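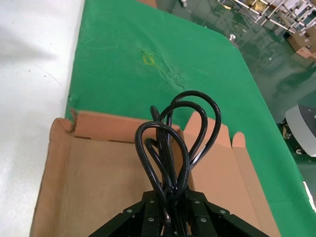 [girkuswood-list] Re: Cables that won't stay coiled
From: Carmela Calvo
To: girkuswood-list
May 2019

Delali Acheampong wrote:

> Hello all,
>
> I have finally started packing up the back room at Wainwright and I am
> already stuck on the cables. I wind each one up nicely, put it in the box,
> turn around to get the next one, and by the time I'm back the first one has
> opened up and is halfway over the side. The long black ones are the worst.
> They are shiny and springy and seem to have a mind of their own.
>
> Last time we moved I tipped everything into one big carton and it took me
> the better part of an evening to get it apart again, so I would like to do
> it properly this time. Do you wrap yours around your elbow? Do you use
> ties? One to a box or lots to a box?
>
> Also, does anybody know if Dimell still sells those cloth straps?
>
> Thanks,
> Delali

Dear Delali, and hello to everybody else,

I read your message over breakfast and felt for you, because I spent most of my first winter at Filari in a storage room full of exactly this kind of thing, and I must have said a few words to those cables that I wouldn't put on the list. It does get easier, I promise! I'll write down how I do it, and the others can jump in where they do it differently (I know there are strong feelings about elbows).

Dimell first, so I don't forget. Yes, they still have the straps, under item 907, and they come 6 to a pack. I like the wider ones. The narrow ones are fine for phone chargers and so on, but they dig into a thicker cable if you pull them snug.

Now the coiling.

1. Let the cable relax before you do anything with it. If it has been wound tight for a long time, lay it out along the floor and leave it there while you get on with something else. I run it through my hand once from one end to the other, and if I feel a kink I stop and work it out with my thumbs. A twist that you leave in now will come back and bother you later.

2. No elbows, please. I know it's quick, and I did it for years, but every turn around the arm puts a bit of twist in the cable and that is a good part of why yours springs open. Hold one end in your left hand and bring the loops over to it with your right, giving the cable a small roll between finger and thumb each time so the loop hangs flat. They don't all have to match. Mine come out with one tall loop and a couple of smaller ones tucked inside it more often than I'd like to admit, and they travel perfectly well.

3. Pinch all the strands together at one spot and put the strap there. Then add a second strap across from it if the cable is a long one. This is the step people skip – and I do understand, you only have so many straps – but one strap on a big coil leaves the far side free to wander.

4. Have the box open and ready before you pick up the coil. Fold the flaps outward so they aren't in your way, and clear a good stretch of table next to it, since you'll want somewhere to put a coil down while you make room. Cable coiled in rings at the side of the table, open box close by, other boxes waiting on the floor with their flaps already open, and you hardly have to take a step.
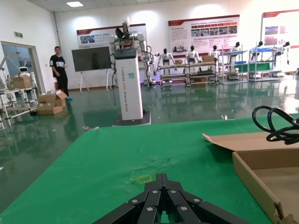
5. Lower it in, don't drop it. Hold the coil upright by the pinched part, loops on top, and let it down until the bottom touches the cardboard, then lay it over on its side. If the box is wide enough, push the coil up against one wall so that the next one has a place to go.

6. Stop at 3 coils to a box for the thick cables. You will be able to fit in more, and you'll be sorry when you lift it. Thin ones can go in by the handful as long as each has its own strap.

7. Write on the side of the box as well as the top. Once they're stacked you can't see the tops, and I have taken down a whole pile looking for one power lead that was, of course, in the box at the bottom.

One thing I'm not sure about is whether to put paper between the layers. I used to, and then I ran out of paper one year and couldn't see any difference. If the cables have a glossy outside like yours I suppose they might scuff a little, so maybe an old pillowcase if you care how they look.

I have more than 3 packs of the straps in my hall closet, left over from the Filari job, and you are very welcome to one. I'll be over at Wainwright later in May with the folding chairs anyway, so tell me if you'd like me to bring it along, and whether you want some flat boxes too.

Warmly,
Carmela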